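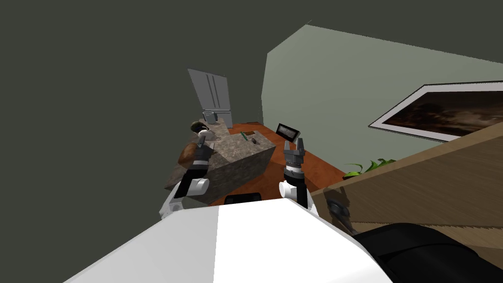 4 min read

Good morning, everybody! I'm Adaeze Eze, I run the kidney clinic at Flandholm, and I get to talk about home dialysis, my favorite subject.

(Slow down. Next slide.)

When we started, 9 patients were dialyzing at home. Today we follow 529, and they sleep in their own beds!

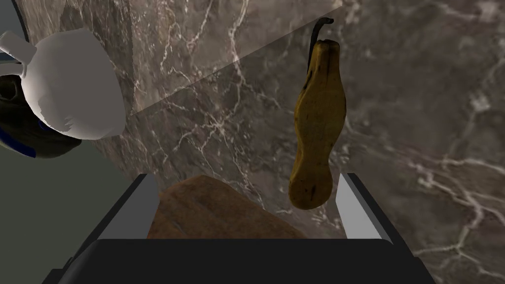 Training is where the nurses shine. Margarida Bragança teaches each patient at their own pace, partner included.

(Infection numbers, then Zulmira's slide on water supply.)

Questions go to Zulmira and me.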